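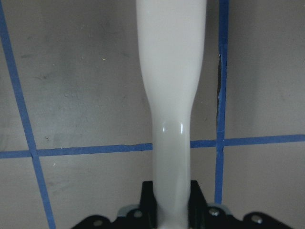
白色长条物，形似手柄，上宽下细

切好的苹果为什么没人拿？
——Mesis 课程项目期末报告

先说说这个题目怎么来的。我本来报的是校园垃圾分类，开题前一周去图书馆查资料，发现往届做这个的能排到门外去，我就慌了。那天中午我在 Brumon 食堂排队，水果台就在收银旁边，整只的苹果堆成一座小山，切好的苹果装在盘子里，边上已经有点发黄。前面的人伸手看了一眼，缩回去了，拿了根香蕉。后面那位也是。我站在那儿想：这盘苹果最后去哪儿了？

于是题目就改成了这个。老师看到的时候愣了一下，说可以，但是要写得像个研究。我尽力了。

一、我想弄清楚的事

开题的时候我列了一大串问题，什么价格弹性、什么消费心理，后来被老师划掉一大半，留下三个：

1. 同学们平时吃不吃食堂的切块水果，不吃的话是卡在哪儿了？
2. 苹果切开以后变色，到底有多影响大家的判断？
3. 有没有便宜又不折腾食堂阿姨的办法，能让它晚一点变色？

第三个问题其实最对我胃口，我高中就喜欢在厨房里瞎搞。但老师说光做第三个就成了化学小实验，跟课程不搭，所以前两个才是正经部分，占的篇幅也多一点。

二、背景，简单讲

苹果切开会变褐，这个大家都知道。果肉细胞被刀切破，里面的多酚类物质碰到氧气，再加上多酚氧化酶一催化，颜色就慢慢上来了。放得不太久的话，变色的苹果一般还是能吃的，只是口感会软一点，卖相差。注意我说的是“不太久”，在室温下放了一整个下午的切块水果，那是另外一回事，我可不敢替它打包票。

想让它慢点变色，路子无非是隔氧气、降温度、加酸，或者用淡盐水之类的泡一下。家里长辈多半用盐水，我奶奶就是，小时候吃到的苹果总有点咸，我一直以为苹果本来就那个味道（笑）。

不同品种差别也挺大。有的切开放半天还白白净净，有的你转身拿个盘子的工夫就黄了。食堂采购一般看价钱和当季有什么，品种经常换，这一点后来给我添了不少麻烦，第五部分再讲。

三、怎么做的

问卷是主力。我在 Hirkia 宿舍区的几个群里发了链接，又在食堂门口贴了二维码，收回来的有效问卷是 341 份。无效的主要是秒填的，还有一位在“你对切块水果的建议”里写了整整一段对洗衣房的投诉，我读完觉得他说得很有道理，但还是只能剔掉。

问卷题目不多，主要问了平时买水果的地方、会不会拿切块的、不拿的理由（可多选），最后有一道看图打分，让大家给不同变色程度的苹果打“愿意吃”的分数。看图那道题我改了好几遍，第一版的照片是晚上在宿舍拍的，灯光偏黄，什么苹果都像放了三天，试填的同学全给了低分。后来换到白天靠窗的位置重拍才算能用。

访谈做得比较随意，就是在水果台附近找人聊几句，有学生也有食堂的工作人员。没有录音，聊完马上记在手机备忘录里。缺点很明显，我记下来的多半是我自己觉得有意思的话，这个我认。

另外我去了两趟 Hamdan 市场，看摊主怎么处理切好的水果。那边有卖果切盒的，摊主动作快得不得了，切完往水里一过，捞起来沥一沥就装盒，压在冰上面。我问水里放了什么，她说就一点盐。问放多少，她说“看着放”。好吧。

四、问卷里看到的

先讲一个让我意外的：大家并没有那么在意价格。我原来猜“贵”会是头号理由，食堂的切块水果确实比整只的贵一点。结果选得最多的理由是“不知道什么时候切的”，排在后面的才是“颜色不好看”和“贵”。

这两个理由其实是连着的。我在水果台旁边跟人聊，好几个人说的意思都差不多：看到发黄，就觉得是早上切的，说不定是昨天的。颜色在这里起的作用有点像一张时间标签，而且是一张很不准的标签。有一回那盘苹果是我眼看着端出来的，品种容易变色，没过多久就有点黄了，旁边的同学很笃定地跟我说“这肯定是剩的”。我当时特别想替苹果辩护！

看图打分那道题，轻微变色的扣分比我想的少，大家还是能接受一点点黄的。真正的分水岭是边缘出现一圈明显的褐色，分数一下子就掉下去了。带皮的比去皮的得分略高，有人在留言里说带皮“看着新鲜”，也有人说最讨厌吃皮。这个我没法下结论，两边都很坚定。

还有一类回答我事先完全没想到，就是取用方便不方便。公用夹子太滑、勺子放下去找不到地方搁、手柄上黏黏的不想碰，这些抱怨出现得非常多。有人写：“我不是不想吃，我是不想摸那个夹子。”我把这一类单独归了出来，叫“取用障碍”，名字听着挺唬人，意思就是嫌麻烦。仔细想想我自己也是这样，端着餐盘，背着书包，一只手要完成夹苹果这件事，难度不小。

跟年级有没有关系呢？看起来高年级更常买整只水果带回宿舍，低年级在食堂吃完的多。不过我的样本里低年级占了大头，群是我自己加的群，偏得厉害，这条看看就好。

五、我的小实验

地点是宿舍楼的公共厨房，材料是从 Hamdan 买的苹果，切成差不多大小的块，分成三组：什么都不处理、泡淡盐水、泡加了柠檬汁的水。泡完捞出来放在盘子里，每隔一阵子拍照，下午一点多开始，一直看到晚饭前。

没处理的那组果然最先黄，这没什么悬念。盐水组和柠檬组撑得都比它久，肉眼看两组差别不大，柠檬组的切面稍微白一点。味道上就有分歧了，我请同楼层的同学来尝，喜欢柠檬味的很喜欢，不喜欢的说像在喝洗洁精广告。盐水组被抱怨的比较少，前提是捞出来以后要用清水冲一下。我第一次忘了冲，自己先吃了一块，瞬间回到奶奶家。

问题出在第二次重复的时候。市场上那个品种卖完了，我换了另一种，结果没处理的那组迟迟不怎么变色，差点让我以为盐水白泡了。后来才反应过来是品种的缘故，所以两次的结果不能直接放在一起比。我本来还想做冰水组，但是公共厨房的冰箱冷冻层塞满了别人的饺子，我不好意思动。

另外一个教训是沥水。泡过的苹果如果不沥干就装盘，底下会积一层水，最下面那几块泡久了口感发绵。摊主那个“沥一沥”的动作，我一开始没当回事，自己做了才知道是有讲究的。浅一点、带孔的容器会好很多。

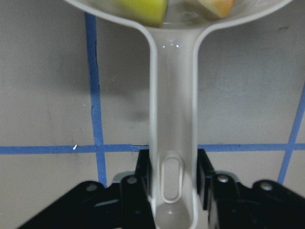

六、跟食堂聊了聊

报告写到一半，我鼓起勇气去找了 Brumon 食堂的值班人员，把问卷里的主要意见讲了一遍。对方比我想象中有耐心，听完还给我倒了杯豆浆。

他们的难处也很实在。水果是早上统一切的，那个时段人手最宽裕，到了中午饭点谁也腾不出手来再切一批。我说能不能少量多次，他们说试过，切的人刚把砧板洗干净又要拿出来，效率太低，后来就算了。泡盐水他们以前也做，后来有同学反映咸，就停了。

关于时间标签，对方倒是觉得可以试，写个小牌子不费什么事。只是他们担心写了时间以后，大家看到“早上切的”反而更不拿。这个担心我没办法反驳，我的问卷里也没问到这一层，算是设计上的漏洞。要是重来一遍，我一定会加一道题：如果明确写着两小时前切的，你拿不拿？

夹子的事他们当场就记下来了，说可以多备几把轮着洗，再在旁边放个搁架。所以我这个项目最后真正推动的，可能是一个放夹子的架子。也行吧。

七、几点建议

按做起来的难易排，容易的在前面：

- 水果台边上放一个固定的搁架，公用的夹子和勺子按时更换。
- 牌子上写切好的时间，先试几周，看剩下的量有没有变化再决定留不留。
- 苹果切完过一下淡盐水，冲洗、沥干再装盘。浓度要固定，别“看着放”。
- 容易变色的品种留着整只卖，切块的换成不那么容易变色的，或者干脆切梨和橙子。
- 盘子换小一点的，装完再补，别一大盘从早摆到晚。

最后一条是我自己加的，问卷里没有直接的依据，但我观察下来，小山一样的一盘和浅浅一盘，后面那种被拿得更快。可能是错觉，样本就是我那几个中午。

八、不足和碎碎念

样本有偏，前面说过了。实验重复次数少，品种没控制住，颜色全靠肉眼和手机照片，没有用色差仪。实验室有一台，要提前预约，我去问的时候已经排到学期末了。访谈没有录音，引用的话只能保证意思对。

还有，我没有真正称过食堂每天剩多少切块苹果。这本来应该是整个报告最硬的一个数，可是收台的时间跟我的实验课撞了，去过一次，到的时候盘子已经洗干净了。下学期如果有人想接着做，我建议从称重开始，问卷可以直接拿我的去改，原始数据也能给（去掉了个人信息）。

写这份报告期间我吃掉了大量苹果，变色的、没变色的、咸的、酸的都有，现在路过水果台会条件反射地去看边缘有没有那圈褐色。上周室友切了个苹果给我，我先问她几点切的，她差点把盘子端走。

问卷全文和看图题的照片放在附录里，附录单独打包交到课程文件夹了。

最后更新：11月
联系：请通过 Mesis 课程页面留言 | 版权归作者所有，转载请注明出处 | 返回顶部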